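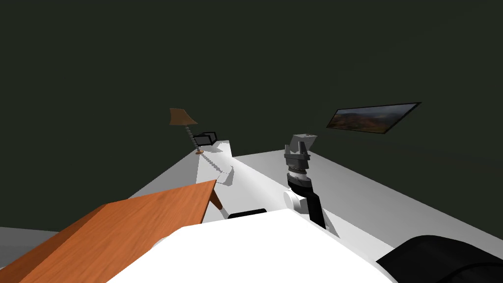
Test Kitchen Notebook — Stirkton menu trials, January

Fryer batch 3, seasoned potato wedges. Oil held at 350 degrees. The Lambrechts potatoes browned faster than the Climesley ones and were softer at the center. Both were cut to the same size and soaked overnight. The Climesley wedges were still crisp when tasted at 2:40 p.m. and are preferred for the appetizer list.

The cheese dip separated on reheating. The next batch is to be made with less cream and held at a lower setting.
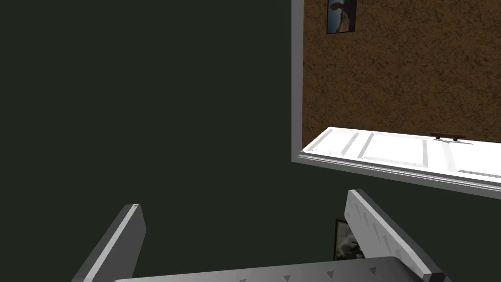

Notebook 46, page 158

Carried over from the previous page: the vegetarian chili requires more salt and a longer simmer. Ms. Verbruggen approved the bean mixture but not the garnish — the pickled onion hides the smoked pepper. Chopped scallion will be tried in its place.
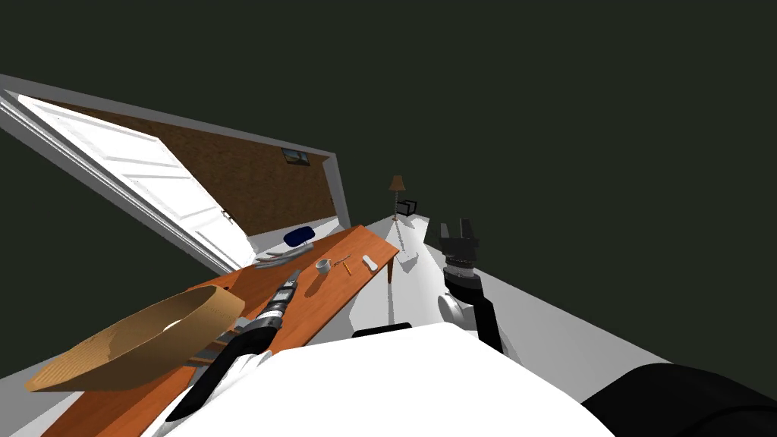 Portions and holding

The 784-gram tray of baked pasta was divided for four covers. Tasters found the portion adequate with bread and small without it. Staff at the Terholm location have asked for a version that can be held until the end of lunch service.

The edges dried out under the lamp.

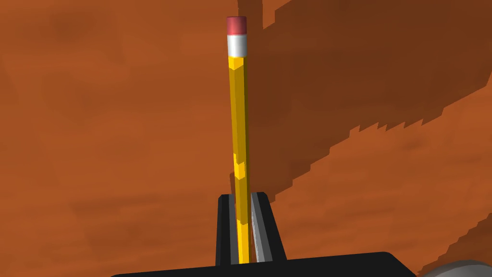

A covered tray with added sauce will be tested next, using the same dish and the same oven. Nathalie Verbruggen will review the written recipe before it is sent to Terholm. Outstanding: dip, second trial; scallion garnish; price of the larger pasta portion.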